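Contents Previous Next Glossary Index

Chapter 6
Planning an Outdoor Room

Reading time: 6 minutes

A deck, a patio or a covered porch is a part of the house that happens to have weather in it. Before any timber is ordered, the designer has to know how the people indoors will get out to it, what they will carry, where the sun will be at the times they use it, and how water will leave it. This chapter deals with those matters in that order. Structure and fixings are left to Chapter 7.

We shall follow one job throughout. The house is the Grisholm house, a two-storey brick home on a plot that falls away to the north-east. Its owner, Mekdes Wolde, asked for a raised deck off the kitchen and a screened porch beside it. The drawings were made by Natalina Zanetti and the work was priced by Ignacio Carretero. Their notes are quoted where they help, including the places where the first scheme was wrong.

6.1 The brief

Clients usually begin with a size. Wolde asked for 40 square metres, a figure she had taken from a neighbour's deck. Zanetti put the number aside and asked instead for a list of everything the family did outside in an ordinary week of September, with the time of day next to each entry. The list showed breakfast for two, homework, drying clothes, and one large meal with relatives. Only the large meal needed a big floor.

A brief written in this way has two parts. The first is the activities and their times. The second is the fixed conditions: door positions, floor levels, drains, boundaries, trees that must stay. Students often merge the two and then treat a wish as if it were a condition. Keep them on separate sheets until the first sketch has been made.

6.2 Levels and thresholds

The kitchen floor at Grisholm stands well above the ground outside. Carretero's first price assumed a deck level with the kitchen floor. That gives an easy way out, but the detail at the door must still keep rain from the sill. The alternative is a single step down, which is simpler to weatherproof and harder for anyone with a pushchair or full hands. The final scheme kept the deck level and placed a drained channel across the doorway.

Steps down to the garden were moved twice. In the first plan they faced the view, and every trip to the side gate crossed the dining area. In the last plan they lie along the house wall, and the middle of the deck is left clear.

6.3 Routes

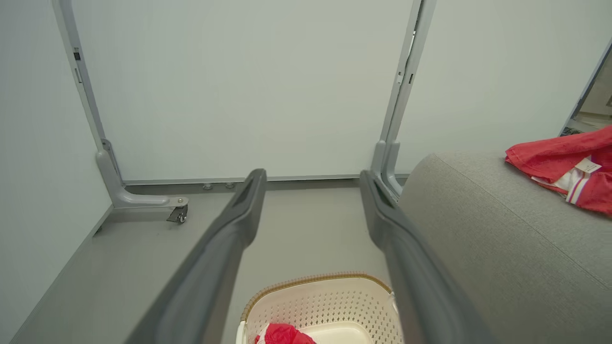 Routes decide the width of a porch door more often than furniture does. Measure the widest thing that will pass through regularly, add room for the hands holding it, and compare the result with the clear opening, leaving out the frame. A laundry basket is a fair test. A white plastic one with a rounded rim, with a red cloth inside it, is the kind of load that goes out to the line and comes back again, and the person carrying it cannot easily see a raised sill. Screen doors should therefore be checked for the way they swing as well as for width. At Grisholm the door was rehung to open outwards, against the wall.

The same test applies to trays, folded chairs and bags of charcoal. Draw each route on the plan as a single line from start to finish. Where two lines cross in front of a door, move one of them.

6.4 What follows

The next section takes up sun and shade, using readings made by Ho-yin Kan on the south-west side of the house. Readers who have not yet worked with shadow diagrams should look first at Appendix B. Drainage and falls begin at section 6.6, and the exercises at the end of the chapter use the Grisholm plan at its second stage, before the steps were moved for the last time.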